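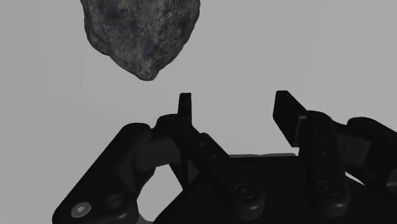

Stone in the Home: Care of Worktops, Hearths, Steps and Sharpening Stones

Household Advice Service, Prillstead
Last reviewed 2018-10-16

Stone is among the most durable materials in a house, and most of the damage reported to this service is caused by cleaning. The guidance that follows applies to ordinary domestic stone, indoors and out. Tenants should check their agreement before sealing or repairing any fixed surface.

Identifying the stone

Before any product is used, establish whether the stone is sensitive to acid. Limestone, marble and travertine are. Granite and most slates are far less so, although some slates contain enough lime to mark.

Choose a place that is normally out of sight, such as the underside of a worktop overhang or a corner behind the bread bin. Apply a single drop of white vinegar and watch it for a minute. Fizzing, or a dull spot once the drop has been wiped away and the place rinsed, indicates an acid-sensitive stone. Vinegar, lemon juice, descaler and most bathroom sprays must then be kept away from it altogether.

A second test shows whether the surface is sealed. Put a teaspoon of clean water on the stone and leave it for ten minutes. If the patch beneath has darkened, water is entering the stone and it should be resealed before the next heavy use.

Kitchen worktops

Wipe down daily with warm water and a small amount of washing-up liquid, then go over the surface again with a cloth wrung out in clean water. Dry with a tea towel. Streaks on dark granite are nearly always soap residue, and a second rinse will remove them.

Do not use scouring powder, wire wool or the rough side of a sponge on a polished finish. Dried food may be softened under a damp cloth for five minutes and lifted with a plastic scraper held almost flat.

Hot pans should be placed on a trivet. Granite tolerates heat well, but a sudden change of temperature near a sink cut-out or a join can open a crack, and the resin used in joins will discolour.

Oil stains

Oil leaves a dark patch that does not dry out. It can usually be drawn from the stone with a poultice.

1. Mix bicarbonate of soda with water to the thickness of soft butter.
2. Spread the paste over the stain to the depth of a pencil, continuing a little beyond the edge of the mark.
3. Cover with cling film, tape down the sides and pierce the film in several places.
4. Leave for 24 hours, then remove the film and allow the paste to dry fully.
5. Lift off the dry paste with a plastic scraper, rinse and dry.

Old stains may need the treatment repeated. If there is no change after the third attempt, the oil has gone too deep for domestic methods. Polished marble should be tested with the paste in a hidden spot first, and the powder must never be rubbed in.

Slate hearths

Vacuum with a soft brush fitting once the fire is completely cold. Ash is mildly abrasive and should not be swept across the stone. Wash with plain water and allow to dry overnight before lighting the fire again.

Many households oil their slate to deepen the colour. This is acceptable on a decorative hearth, but oil should not be applied close to an open fire or stove. White bloom on an unoiled hearth is commonly salt from the mortar beneath. Brush it off dry — washing carries the salt back into the stone.

Rags used with linseed oil can catch fire by themselves. Lay them flat outdoors to dry, or soak them in water, before putting them in the bin.

Outdoor steps and paving

Green growth on steps is a slipping hazard and should be dealt with in late August, ahead of the wetter months. Scrub with a stiff nylon brush and hot soapy water, working from the top step down. Pressure washers strip the pointing from between flags and roughen soft sandstone, so that the growth returns faster. They are not recommended for stone laid on lime mortar, as is usual in the older terraces of Plosley and Prillstead.

Loose flags should be lifted and bedded again. Bend at the knees, use a bar to break the seal, and walk the flag upright on its corners. A flag of 54 kg is beyond the safe lift of one adult. Wear stout boots and keep fingers clear of the lower edge at all times.

Rock salt damages sandstone and limestone. Sharp sand gives sufficient grip in icy weather and can be swept up afterwards.

Sharpening stones

A water stone should be soaked or splashed according to the maker's sheet. Stones in the Hosoda range sold for kitchen use, for instance, are soaked for ten minutes at the coarse grades and only splashed at the fine ones. An oil stone must be kept to oil once oil has been used on it.

All sharpening stones wear hollow in the middle. To flatten one, fix a sheet of 300 grit wet-and-dry paper to a piece of plate glass, draw a pencil grid on the stone and rub it on the wetted paper until the grid has gone. Rinse well. Dry the stone at room temperature, away from radiators, and do not leave a soaked stone where it may freeze.

Sealers

Use a penetrating sealer marked as suitable for food areas. Waltar Stone Guard is stocked at the service's counter, and equivalent products may be used. Apply thinly to clean, dry stone with a lint-free cloth and remove all excess within the time stated on the tin. Sealer left to dry on the surface forms a cloudy film that is troublesome to remove. Open the windows, wear gloves, and keep the worktop out of use for 24 hours.

Related leaflets: Grout and Tile (2), Lime Mortar for Householders, Safe Lifting at Home. Printed copies may be requested from the counter, quoting reference 2615.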